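The Padwood dealership had sold 19 harvesters in January, according to the sheet on the wall, and Satish Murthy did not believe a word of it.

He had driven past the yard at seven in the morning. He knew what 19 missing harvesters looked like. They left gaps, and mud, and a lot of room to park. There had been nowhere to park.

"Nineteen," he said.

"Best January we've had," said Snædís Mikkelsen. She ran the branch and had a way of agreeing with you before you had said anything. "Coffee?"

"Where are they?"

"With customers."

"Which customers?"

She turned her screen toward him. Bangera Farms, a long column of it. Satish had been reading sales reports for Jedard for 27 years and he had met the Bangera brothers twice. They grew onions. He could not think what an onion man wanted with a combine, let alone a whole column of them.

"They're expanding," she said.

"Into what?"

"Grain, I understand."

He wrote "grain" in his notebook and put a question mark after it, then made the question mark darker. Head office in Akholm loved the Padwood numbers. There had been a slide. The regional president had said the word "momentum" so often that the man next to Satish started keeping score on his napkin.

He took his coffee down the hall to wait for the invoices. 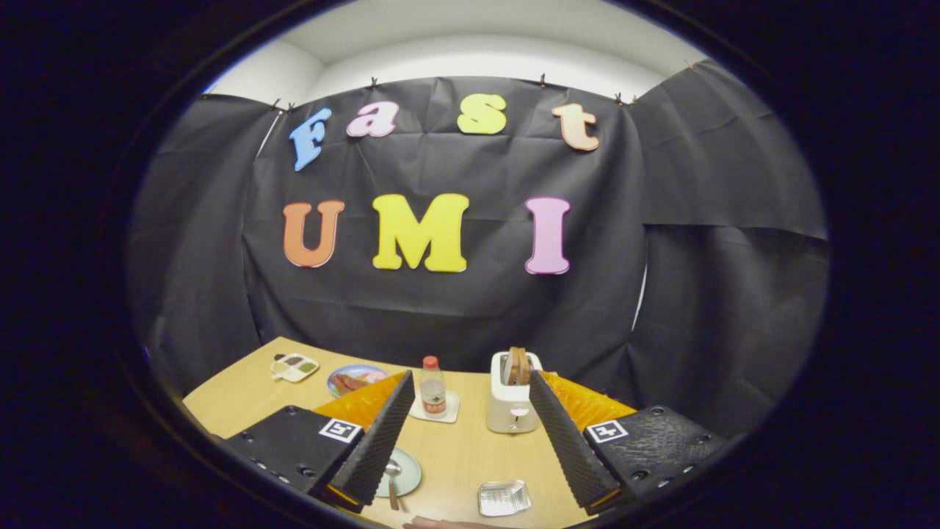 Foam letters on a black backdrop.

The invoices came in a box, and the box was too light. Satish sat with it on his knees and went through the serial numbers one at a time. The first four were fine. The fifth was the fourth with two digits switched.

Snædís stood in the doorway. "You always do this by hand?"

"I like to see them."

"Akholm just takes the file."

"I know what Akholm does."

She didn't leave. Outside, somebody started a tractor, let it run and shut it off again. He wondered if that was for his benefit. It was the kind of thing he would have arranged himself, in her place.

"They gave us a target in October," she said. "You saw it?"

"I saw it."

"Did you think anybody would hit it?"

He had not. He had said so in a meeting, and been told to bring solutions next time. He looked at the last page, where the parts total came to $2,977 for the whole month. Nineteen new harvesters, and hardly enough sold in parts to keep one of them in belts.

"How many really?" he said.

She came in and sat down across from him, and moved her cup to one side.

"Two," she said. "And one of those came back Sunday."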